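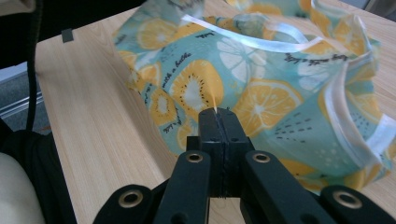
The Case for a Slower Approach to the Carryout Bag Ordinance

Nov 22, 2021

The Sutherland City Council will return in February to the question of whether to extend its carryout bag ordinance to every retail business within the city limits. The present ordinance applies only to grocery stores of a certain size. The proposed amendment would cover pharmacies, hardware stores, restaurants and market stalls, and would raise the charge for a paper bag at the same time. This association supports the purpose of the amendment. It does not support the schedule.

The city received 509 written comments during the public review period. Many came from residents who already carry their own bags and who see little reason for delay. Their view deserves respect. A household that has changed its habits has done so at its own expense and without much help from the city, and it is fair for that household to ask why the store on the next block should be treated differently from the one across the street.

The difficulty lies with the smallest businesses. The Plokell district alone has 1494 registered retail and food service addresses, and most of them are run by an owner and a handful of staff. Such businesses buy bags in bulk, often a year ahead, because the price per case is lower. Under the draft amendment they would have six weeks to use or discard what they have in storage. Throwing away unused bags in order to reduce waste would be a poor start to a sound policy.

There is also the matter of enforcement. The draft gives inspectors the power to issue a fine on a first visit. The existing ordinance requires a written notice first, and that practice has worked well in the Oltico neighborhood, where most stores came into line after a single letter. We see no reason to give it up. A first notice costs the city very little and keeps the good will of people whose help the program will need for many years.

Residents with limited means should be considered as well. The draft exempts customers who pay with food assistance benefits, but the exemption would apply only in grocery stores. A family that shops at a pharmacy on Prurkis Avenue would pay the full charge. This appears to be an error in drafting and can be corrected with one sentence.

The association further asks that the city pay for a supply of reusable bags before the new charge takes effect. The household survey sent out last spring drew 3545 replies, and the most common request was for free bags at libraries and community centers. Reusable bags are of use only if they are kept and carried. Distribution should therefore be joined with plain instructions on washing and storage, printed in the languages spoken in each district.

We recommend that the council adopt the amendment with a period of 6 months between passage and enforcement, restore the written notice, and extend the benefit exemption to all covered businesses. None of these changes would weaken the ordinance. Written statements for the February hearing may be delivered to the city clerk during regular office hours.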